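Sorting bottles with two small bins, and whether you need more

I have a low opinion of home recycling "systems." Trorkton wants to sell you a seven-compartment tower. The Lurkilgate blog has 1,086 words on label colors alone. Two open bins on a table did the job for me, and I tried hard to find fault with them.

What to do:

1. Pick two bins of the same shape in colors you won't mix up. Mine are yellow and gray.
2. Decide what each one takes. Yellow is for bottles at my place. Gray gets whatever fails the check in step 4.
3. Push both back against the wall so the front of the table stays clear for sorting.
4. Check each bottle. If there's still liquid you mean to use, it goes back on the shelf. If not, empty it, rinse it and put the cap back on, if your town allows caps. Mine changed its mind on that in May.
5. Stand bottles upright in the bin. Tall ones first, short ones tucked in beside them.

Yellow on the left, gray on the right:
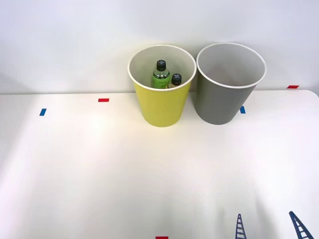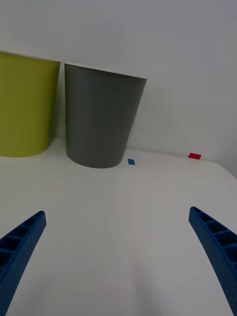
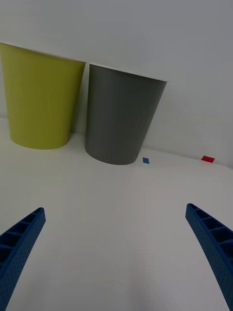
Step 5 is the one people skip. The usual claim is that bottles dropped in any old way settle by themselves. I gave that 60 days and mostly got bottles wedged sideways with room wasted under them.

I'm also not convinced by bin liners for this. Emum sells some cut for small round bins, and they slid down inside every time I put anything heavy in. A quick wipe does the same work for free.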